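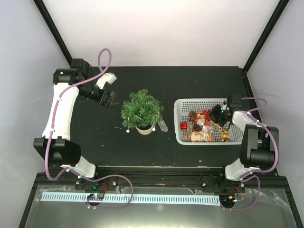

Small tree and basket of holiday decorations on the tabletop.

Trimming the small tree: notes for the tabletop season

Most of the requests that reached this column in July were about storage, and more than half of those were about holiday decorations. Readers with a full-size tree seem to have the matter in hand. The trouble is with the small potted trees that go on a desk, a counter or a reception table. They are bought late, trimmed in ten minutes and then put away in whatever bag is nearest, and the following year half the ornaments can't be found.

I-hsuan Shih has trimmed the small trees for the Hostthorpe front rooms for several seasons and agreed to let us print how she does it.

She works from one open basket. Everything meant for the tree goes into it before she starts, and the basket stands next to the pot on the same table. A plain plastic basket does well. Wicker catches hooks and thread, and a deep box hides whatever is at the bottom. If the basket is so full that things have to be dug out, she splits the contents into two and puts the second one on the floor.

The tree comes out of its bag first and gets an hour to itself. Artificial branches that have been pressed flat all year need bending back by hand, starting at the bottom and working up. Pull each tip a little away from its neighbor. On a tree 20 inches tall this takes a few minutes, and it makes more difference to the finished look than any ornament. Check the pot as well. Many of them are light, and a tree with all its weight on one side will lean or go over. A flat stone or a small bag of dry rice in the pot will steady it.

Heavy pieces go on next, close to the trunk. Lighter ones go toward the tips. Anything longer than the gap between two rows of branches will rest on the row beneath and push it down, so keep those for a wreath or a window. I-hsuan turns the pot a quarter turn after every few pieces. Even when the tree is going against a wall she trims the back, with the plainer ornaments, so that it stays balanced.

Lights are optional at this size. If you want them, use a battery string of 20 and put it on before the ornaments, with the battery pack behind the pot. The Dodley string that several readers wrote in about has a short lead, so try it against your tree before you take the twist ties off.

A few questions came up more than once.

Hooks. Standard wire hooks are too long for a small tree. Bend them in half, or use a loop of thread. Snap the loops on at the table and not over carpet.

Glitter. It will come off. Lay a sheet of paper under the basket before you unpack and fold it inward when you finish.

Broken pieces. Mrs. Lai at the Markov building keeps a jar for caps and hangers taken from broken ornaments, and she has used most of them again. The small caps fit more types than you would expect.

Putting away. Take the tree down in reverse order - light pieces first, then heavy, then the lights. Let the ornaments go back into the basket as you take them off and sort them there, while the table is still clear. Anything you left in the basket and didn't hang for 2 years running can go to the swap shelf. Wind the lights around a piece of card. Put a cotton bag over the tree and store it upright in its pot if you have the height for it.

The swap shelf is open again in the side hall at Hostthorpe, from 9 in the morning. Last season 147 ornaments went through it, along with a good deal of ribbon. Please bring things clean and in something that can be left behind, and mark glass pieces on the outside of the bag. We are short of small tree toppers and have more than enough tinsel.

We have also been given 80 plain cardboard boxes with dividers, suitable for ornaments up to the size of an egg. They are free to readers, two to a household, from the same shelf - ask at the desk if none are out.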